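# Who Moved My Job? Robots at the Lost Property Office

Think of the last thing you lost. It might have been a hat, or one of those drink bottles your parents wrote your name on in marker that came off in the first wash. If you lost it on a bus in the town of Clinness, it went to a place called the Herus Lost Property Office, where grown-ups are paid to look after other people's forgetfulness.

There's a lot of forgetfulness to look after. In January the office took in 2,118 lost things. Of those, 265 were umbrellas, and most of the umbrellas were black, and every person who came in to collect one said, "It's the black one."

## The old way

Until last year, all the sorting was done by people. A worker picked up each thing, looked at it, wrote a label and put it on a shelf. Then the worker picked up the next thing. By lunchtime their handwriting had gone funny and so had their backs.

Keys were the worst. Keys are small, they tangle, and they all look like keys. You would be surprised how many people describe theirs as "sort of silver."

## Enter the robot

The office now has a robot arm called Vovier. It has no face, which disappointed the school groups. What it does have is a gripper, and a gripper is a robot's version of a hand. Yours has four fingers and a thumb. Many grippers get by with two fingers that open and close, a bit like kitchen tongs with a better education.

Picking something up sounds easy because you've been practising since you were a baby. (You were terrible at it. Ask anyone who had to clean your high chair.) A robot has to work out where the thing is, which way it's lying, where to hold it and how hard to squeeze. Squeeze too softly and it drops. Squeeze too hard and you have two halves of somebody's sunglasses.

A bunch of keys is a proper puzzle, too. Metal is thin and slippery, rings flop about, and people will attach things to them. Grab the wrong bit and everything else swings. 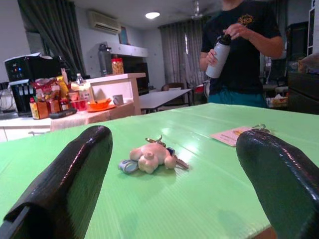

*Page last changed: May 2018*

A small white pig makes a handy thing to aim for when it's attached to your keys. It's chunkier than the key and easier to get two fingers around. If you've been looking for an excuse to hang a farm animal off your house key, you may tell your parents that science is on your side.

A flat card is much harder. Try it yourself: put a library card on a smooth table and lift it using just your thumb and one finger, without sliding it to the edge. Annoying, isn't it? Now imagine doing that without fingernails.

## So what happened to the people?

This is the question grown-ups ask in a worried voice, and it's a fair one. Sometimes when a machine arrives, a workplace needs fewer people, and those people have to find other jobs. That can be very hard on a family, and a cheerful robot brochure won't usually mention it.

At Herus, the sorters kept their jobs, but the jobs changed. One now spends her mornings checking Vovier's work. Another learnt to use Amato, the computer program that stores the list of lost things. He says it's easier on his back and harder on his temper.

The rest work at the front counter, where somebody has to be kind to a four-year-old who has lost a stuffed rabbit. Vovier isn't allowed to do that. Vovier would hand over the nearest rabbit.

Not everyone loves the change. Some of the sorters miss chatting while they worked, and one misses guessing who owned what. They also had to be trained, and the training manual was 80 pages long with hardly any pictures.

## What the robot still gets wrong

Vovier practised 3,000 pick-ups before it was let near real lost property, and it still has bad days. These go straight to a human:

- anything wet
- anything that might once have been a sandwich
- scarves, which it finds upsetting
- single gloves, which upset everybody

## Try being the robot

Empty a pencil case onto a table. Put an oven mitt on one hand, shut one eye, and move everything into a bowl, one thing at a time. Ask a friend to time you.

Then do it again, all afternoon, without stopping for a snack. If you get bored, you've understood why the sorters didn't mind handing over the keys.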